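Case 186: Intermittent loss of dial tone on guest room extensions, Pidinden building
Status: Closed – monitoring complete
Category: Telephony / in-building wiring
Site: Leitão Residence, Pidinden building, second and third floors
Handled by: Plunditz Site Support, voice desk
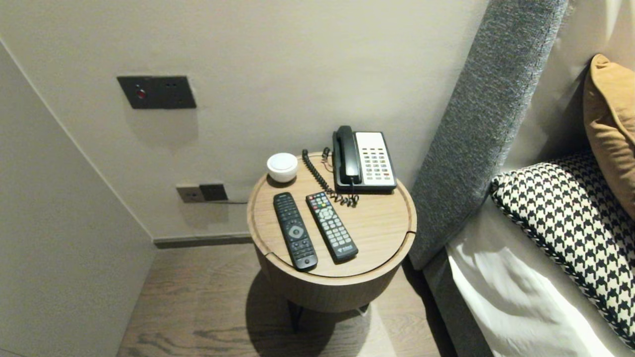 Bedside extension, guest room, Pidinden building.

Summary of the report

The front desk at the Leitão Residence reported that guests on the second and third floors were picking up the bedside telephone and hearing silence or a faint hum. In most cases the dial tone returned if the guest hung up and tried again a few minutes later. Incoming calls to the same rooms rang normally on some occasions and went straight to the front desk on others. The site asked for priority handling, as the room telephone is the only way for guests to reach the night desk after the lobby door is locked.

The residence has 200 analog extensions served by a Cererero exchange in the basement equipment room. Extensions on the ground and first floors were not affected.

Initial questions put to the site

The voice desk asked the site to confirm the following before any work was scheduled.

Whether the fault occurred at a particular time of day. The site replied that most complaints came between early evening and midnight, with very few in the morning.

Whether any building work had been carried out recently. The site replied that the corridors had been repainted in April and that the electrical contractor had replaced the hallway lighting on the upper floors at the same time.

Whether a spare telephone had been tried in an affected room. The site replied that it had, in two rooms, and that the spare behaved in the same way as the original set.

The last answer made a handset fault unlikely. The site was asked to stop exchanging telephones between rooms until further notice, so that the extension records would remain correct.

Log

Entry 1. Remote session opened to the exchange. No alarms present on the main processor or power supply. The event history showed repeated short resets on line card 8. No other card had recorded a reset in the same period.

Entry 2. The extension list was compared with the rooms in the complaint sheet. Of the rooms reported, 14 were connected to line card 8. The remaining two were connected to a different card and were set aside for separate review.

Entry 3. Line card 8 restarted remotely at 10:40 a.m. with the agreement of the front desk. Dial tone confirmed by the site in all rooms tested. Ticket placed on hold overnight.

Entry 4. Site reported that the fault had returned shortly after 7 p.m. The event history showed three further resets. Ticket reopened and a site visit requested.

Entry 5. Technician on site. Line card 8 exchanged for a spare of the same type. The old card was labeled and retained. Contacts in the card slot were inspected and found clean. The technician remained on site into the evening to observe.

Entry 6. Replacement card reset at 7:15 p.m. under observation. The card itself was therefore ruled out. The technician measured the pairs leaving the distribution frame and found unwanted AC voltage on one riser cable. The reading appeared when the hallway lighting was on and dropped away when the lighting circuit was switched off at the panel.

Entry 7. Riser cable followed to the third floor ceiling space. A section of telephone cable had been moved from its tray and tied to the new lighting conduit. At one tie the outer jacket was cut through and the insulation on several pairs was damaged. The lighting circuit was isolated at once and the front desk was informed that the corridor would be on emergency lighting until the cable was made safe. Photographs were sent to the building manager.

Entry 8. Damaged section cut out and a new length joined in a closed box, with the cable returned to its own tray. The site's electrician inspected the conduit and the lighting circuit before power was restored. Each pair was tested from the distribution frame to the room jack. All readings within limits with the lighting on.

Entry 9. The two rooms set aside under Entry 2 were visited. In one, the line cord had been crushed behind the bed and was replaced. In the other, no fault was found. The guest had been dialing an outside number without the access digit – the dialing card for that room was missing and has been replaced.

Cause

Damage to the telephone riser cable, found at a point where it had been tied to the lighting conduit. Voltage on the damaged pairs caused the protection on line card 8 to operate, and the card reset. All extensions on the card lost dial tone until the restart was complete. Calls arriving during a restart followed the no-answer route to the front desk. The evening pattern matched the lighting timer.

Work still open

The original line card passed its bench test and has been returned to the site as a spare. It is stored in the cabinet in the basement equipment room, on the upper shelf.

The building manager has been asked to have the remaining ceiling runs on the second floor inspected. This work belongs to the site and is not covered by the support agreement. If further telephone cable is found outside its tray, a new ticket should be opened and this case number quoted.

The extension list held by the voice desk did not match the labels on the distribution frame in several places. A corrected list has been sent to the front desk – the earlier printed copy should be destroyed.

Guidance for front desk staff

If a guest reports no dial tone, please record the room number, the time, and whether other rooms on the same corridor are affected. Ask the guest to hang up fully, wait up to one minute, and try again. If the line is still silent, check that the cord is firmly seated at both the telephone and the wall jack.

Where more than one room is affected, please call the voice desk directly. Please do not restart the exchange from the basement cabinet, as this disconnects every call in the building, including any emergency call in progress.

Closing note

The exchange was monitored after the repair and no resets were recorded on any line card. The front desk confirmed that no new complaints had been received and agreed to closure. Case 186 closed by the voice desk at 4:30 p.m.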